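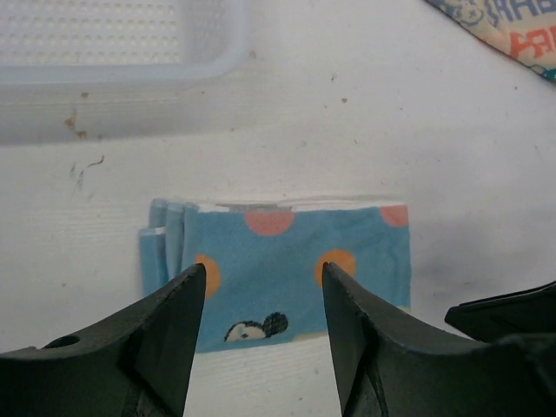
A folded light-blue cloth on a white tabletop.

Holloway to Close Linen Exchange Gap with Second Depot

HOLLOWAY — Kondach Textile Services will open a second linen depot in October, serving guesthouses and small clinics on the east side of Holloway. The Mirkesetti Road site will handle 2,350 pieces a day, up from 1,833 at the present depot.

Customers can drop off used linen from 6 a.m. and collect clean stock at the same counter. Orders under 500 pieces carry no delivery charge — larger orders are priced by route.

Existing accounts will move over automatically. New customers may apply at either depot.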